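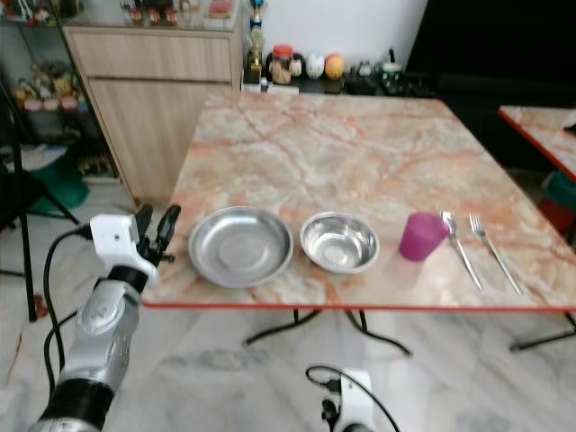

*Figure 1. Stainless steel plate and bowl, plastic cup, spoon and fork on a square table.*

## Water Use in Hand Dishwashing: Effect of Rinse Method

Chia-jung Tsai, Shivam Tiwari
Submitted March 2, 2021

### 1. Background

Households without a dishwasher wash and rinse their tableware under the tap or in a basin. The amount of water used depends largely on the rinse step. This project compared two rinse methods in the shared kitchens of the Litura residence hall. The work was supervised by Ulla Eide.

### 2. Method

Four kitchens took part. Residents rinsed under a running tap for the first half of the study and in a filled basin for the second half. A Berkus flow meter was fitted to the cold supply of each sink and read every evening. Hot water was not metered, so all results refer to the cold supply only.

The study ran for eight weeks beginning in August. Residents entered the number of items washed on a sheet next to the sink. In total, 754 washing sessions were logged. Sessions with a missing item count were kept in the water totals but left out of the per-item figures.

### 3. Results

Basin rinsing used less water per item in three kitchens. In the fourth, the difference was within the reading error of the meter. The log sheets from that kitchen show that residents often emptied and refilled the basin during a session.

Large sessions showed the clearest saving. For one or two items, filling the basin took more water than a short rinse under the tap.

### 4. Sources of Error

- Meter readings include water drawn for cooking and drinking.
- Item counts were self-reported.
- The order of methods was the same in all kitchens – a crossover design would have been better.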